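Game Design 2: Playtesting
Week 6 notes
Updated 10/04/2024

These notes go with the tutorial on running a playtest. Read them before you book your testers. The running case is Storine, a low poly exploration game made by a small studio called Trakier, and we will come back to it when we do level flow in Week 8.

1. What a playtest is for

A playtest answers a question about how people play your game. Bug hunting is a separate job with its own form (see Week 4). If a tester finds a bug, write it down and move on.

Write your question before you do anything else. It should be narrow enough that one session can give you part of an answer. "Is the game fun?" is too wide. "Do new players find the second cave without help?" is about the right size.

Trakier's first round on Storine had no question at all. They handed out keys, got 382 survey replies, and found that most of them said the colours were nice. The second round asked only whether players understood the oxygen meter, and used 14 testers. It led to the meter being moved from the corner of the screen to the player's wrist.

2. Choosing testers

Friends and classmates are fine for a first pass. They tend to be polite, and they have often heard you talk about the game, so they know things a stranger wouldn't. By your second build you need at least three people who have never seen it.

Record for each tester:
- how often they play games, and on what
- whether they have played anything in the same genre
- whether they use a controller or a keyboard by habit
- any colour vision or hearing needs you should plan for

Don't record more personal information than this. The consent form covers these items only.

3. Setting up the session

Sit behind and to one side of the tester. Start from a fresh save. Turn off debug text and cheats, and check the volume. Read the same short introduction to every tester, word for word, from paper if you need to.

Allow 30 minutes of play and 10 minutes of talk. If your build can't be played for that long, use the part you have and say where it stops.

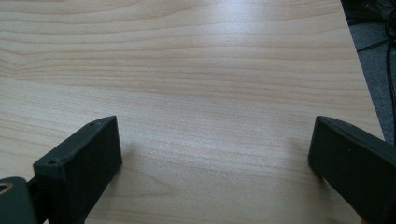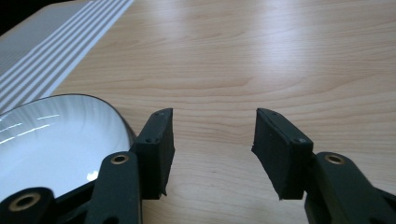
4. While they play

Say as little as you can. If the tester asks what a button does, answer with "What would you try?" Step in only if they are stuck for more than three minutes, and note the time when you do. A hint changes everything that comes after it, so mark the rest of that session on your sheet.

Write what the player did first and your guess at the reason in a separate column. "Walked past the door twice" is an observation. "Didn't like the door" is a guess. Marks are often lost here.

5. Asking questions afterwards

Start with open questions. Good ones include:
- What were you trying to do in the last part you played?
- Was there a point where you weren't sure where to go?
- What do you think the blue crystals are for?

Leave rating scales to the end, and don't defend the game.

6. Numbers

If your build logs events, keep the log small. Deaths, restarts and time per room are enough for this course. Trakier logged 1,707 deaths in Storine's open test in December, and a large share were at one jump near the landing site. The log showed where the problem was. Watching people play showed that the ledge was the same grey as the wall behind it.

Small samples don't support percentages. With five testers, write "three of five".

7. What to hand in

One PDF, up to 1,000 words, with:
- your question
- a table of testers (numbers only, no names)
- your observation sheets as an appendix, not counted in the word limit
- two changes you will make, and the observations behind each
- one thing you decided to leave alone, and why

Groups using the Elalano template should delete the sample rows before submitting. Late work follows the usual rules in the course outline.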